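# Equipment planning for hand-held gripper data collection

**Equipment planning for hand-held gripper data collection** covers the selection, costing and scheduling of hardware used to record manipulation tasks by hand, before any robot arm is bought. Typical tasks include folding garments and sorting small parts.

## Cost structure

Budgets are normally split into capture hardware, consumables and workspace. Capture hardware takes the largest share at the start. Consumables – finger pads, printed markers, cables – grow in importance as recording hours increase. In the Hirkel method, named after the workshop where it was first written down, consumables are costed per finger pair and reviewed every 48 hours of recording. 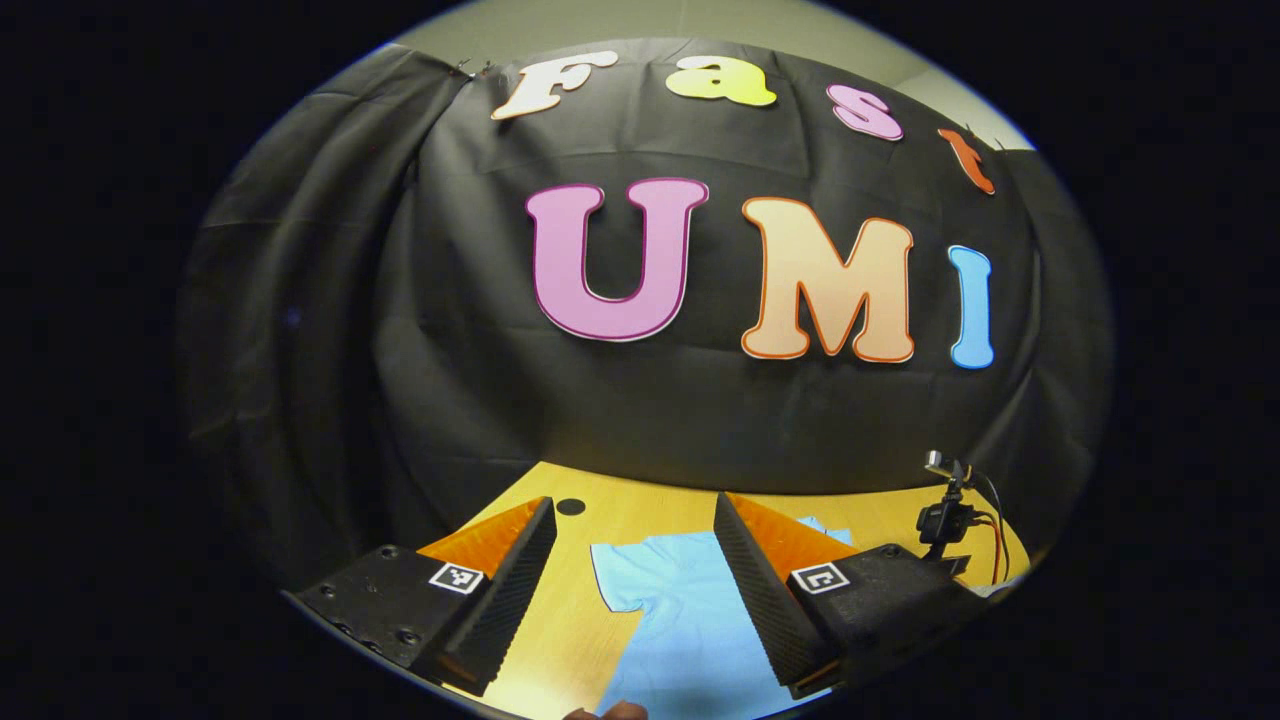
Workspace costs are often left out of first drafts. A table, a plain backdrop and steady lighting are charged to the project in the Hirkel method, while the Brosby method treats them as part of the building. The two can give quite different totals for the same station.

## Scheduling

Yaqin Xue's planning notes for the Kocsis laboratory, dated November 26, 2023, set a lead time of 17 working days for replacement fingers and placed the arm purchase last. Orders were to close in December. The notes allow 385 demonstrations per garment type before a task is reviewed – a figure later adopted at Ganlow, where it was applied to towels as well.

## Limitations

Per-demonstration costing favors short tasks. Garments take longer to reset than rigid objects, and the operator's reset time is paid at the same rate as recording time. Plans that omit it understate labor. Storage is also commonly underestimated, particularly where wide-angle video is kept at full resolution.

## See also

- Total cost of ownership
- Imitation learning
- Fiducial marker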